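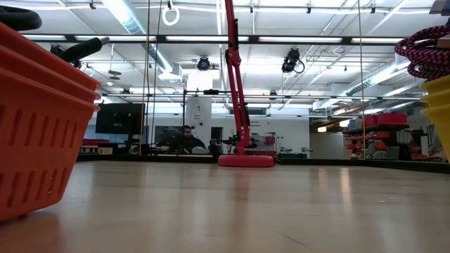 Mandla Mabuza wrote in after the last version of this guide that swapping grippers without redoing the camera check cost him a whole afternoon of bad grabs, and could I please move that step up. Done! It's step 2 now.

Section 8: Comparing two grippers on the same arm

I like to run the Harcombe first and the Chae second, with the same baskets in the same spots (baskets are great for this, all those slots and rims give a gripper plenty to fumble).

1. Power the arm down at the controller and wait for the Clullum light to go out. Then swap the gripper.

2. Run the camera check. If the two overhead views disagree, run it again before you touch anything else.

3. Load the matching gripper profile. The Chae wants a close value of around 1,000. I left it on the Harcombe setting once and it just sort of patted the basket.

4. Do your baskets first, one off the top of the stack at a time, then rope. Rope is much harder, so don't get discouraged!

5. Save the log under the gripper's name. Mine stops at line 1,905 and starts a new file, so check for a second one.

Note: The Ondstead controller forgets its speed limit after a restart. Set it back to slow every time.

Caution: Keep your hands off the table while the arm is live, even when it looks parked. Mine has started moving again while I was reaching for a basket.

If a grab fails, leave it in the log and go on to the next one. Retries go in section 9.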